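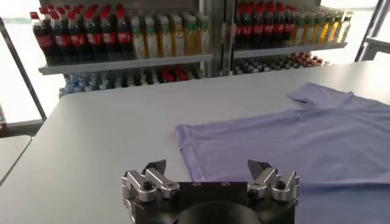
Jornora is looking for people to fold laundry for a study of how everyday clothes are handled at home and at work. Most of the session is spent on T-shirts. Each one starts laid out flat on a large light grey table, like the lavender one with the round ribbed collar, and you fold it the way you normally would. After that we ask you to follow a set method, starting from the hem.

Sessions last 2 hours and take place at our Rurnard site, mornings or afternoons, with a late session on Wednesday until 8 pm. We pay 50 pounds per session, plus local bus fares.

You should be 18 or over and able to stand at a table for most of the session – there are breaks, and a chair if you need one. No experience is needed. We would also like to hear from people who fold for a living, in shops, hotels or laundries. Please leave rings and bracelets at home.

To apply, write to Zulmira Peixoto at the Jornora office with your name, your age and the times you are free. Places are open until the end of January.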